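# How to clear out a spare room without buying a single bin

Most decluttering advice is written by people who want to sell you storage. I've read plenty of it, tried a fair amount, and I don't believe the half that says you need a "system" first. What you need is floor space and a trash bag. 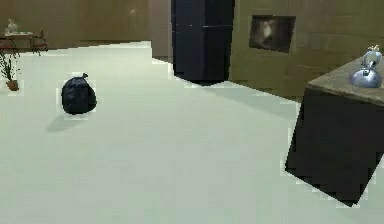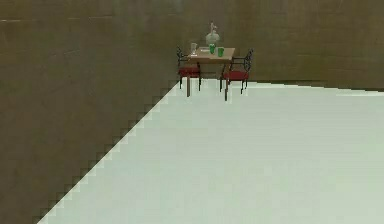 ## 1. Start with the floor

Ignore the closet. Closets eat whole afternoons. Pick up what's on the floor, and bag anything broken or stained.

## 2. Be suspicious of the "maybe" box

The usual tip is to seal your maybes and toss the box in six months if you haven't opened it. Anneli Nieminen swears by this. I tried it in November and ended up with 9 boxes I was scared to open. If you must have one, make it small and write a date on the lid.

## 3. Set a timer, but a short one

Try 32 minutes. Any longer and you start reading old letters. I doubt the number matters much, but it's what I use and I do stop when it rings.

## 4. Don't count on selling things

My neighbors in Kestport talk as if every old lamp is worth money. I listed a box of kitchen stuff, answered messages for two weeks, and sold one pan. Give it away, unless it's something you could sell with one phone call.

## 5. Take the bag out the same day

Tie it and carry it to the curb or the can. A full bag left in the room overnight gets "checked" in the morning, and half of it goes back on the shelf. Check your local rules first for paint, batteries and anything with a cord.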